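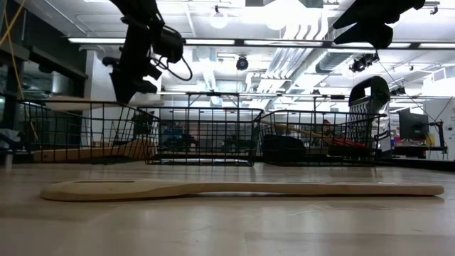 **Flallari**

Progress report to Womton, Thursday, March 26, 2026

Enrollment in the Wumuvow hand eczema study closed at 38 participants. Of these, 31 have finished the first treatment period and 2 have withdrawn, both over the time needed for the daily diary. The rest are still applying the ointment twice a day.

Diary entries received to date: 3,275. Itch and sleep scores are entered as they arrive. Photo grading is behind schedule - the second grader started late - and will run into April.

Won has shipped the second batch of fragrance-free ointment. Tube weights are logged at each visit.

No change to the budget is requested. The next report will cover itch scores and missed doses.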